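Getting the creases out of a sports top without an iron

I ruined a lovely netball shirt with a hot iron years ago, so these days I do it the slow way - and I really do think you'll come round to it too! Turn the shirt inside out, mist it lightly with cool water and leave it for 60 seconds or so while you pop the kettle on. 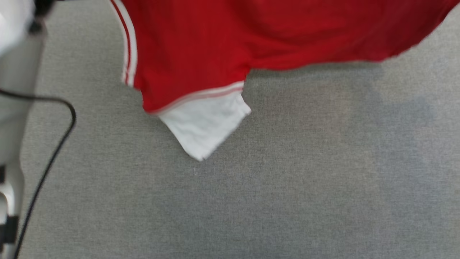 Red top with white trim, on a grey felt surface.

Now smooth it with flat hands, working from the middle outwards, and go gently over any stripes or piping (they pucker if you tug). Slip it on a wide hanger and let it dry overnight, well away from the radiator.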